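Franquicia del seguro del coche: ¿me la cobran aunque la culpa sea del otro?

marisol_k
Hola a todos. En mayo me dieron un golpe por detrás en la rotonda que hay junto a la salida de Dorner y el taller me ha presupuestado 1.698 euros. Tengo un todo riesgo con franquicia en Hulden y por teléfono me dicen que los primeros 1.000 los adelanto yo y que luego «ya se verá». ¡Pero si el otro firmó el parte reconociendo la culpa! ¿Es normal? ¿Alguien ha pasado por esto?

peritoderetales
A mí me pasó igual con Astel y no pagué nada. Insiste.

I-seul Shin
A ver, si el contrario firmó el parte, esto no debería ir por tus daños propios, sino como reclamación a su seguro, y ahí la franquicia no pinta nada. Pide por escrito —por correo, nada de teléfono— que lo tramiten así y adjunta el parte y el presupuesto. Yo con Schwerdtfeger tuve que mandar 2 correos y al final solo puse de mi bolsillo 106 euros de una grúa que no me entraba en la póliza (eso míralo también, que viene en letra pequeña).

toni.rv
Ojo con los plazos, que son siete días para comunicar el siniestro. Yo lo tengo todo en una carpeta: parte, fotos del golpe, correos. Y haz fotos de las piezas antes de que el taller las tire, sobre una superficie clara y lisa, como la mesa blanca del plato rosa, que ahí se ve cualquier grieta. Con eso el perito de Hulden lo tendrá más difícil para discutirte nada. ¡Suerte y cuéntanos!

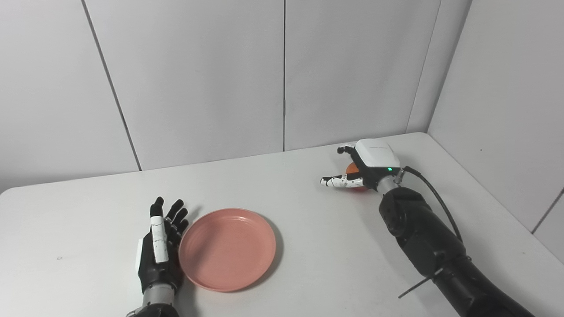
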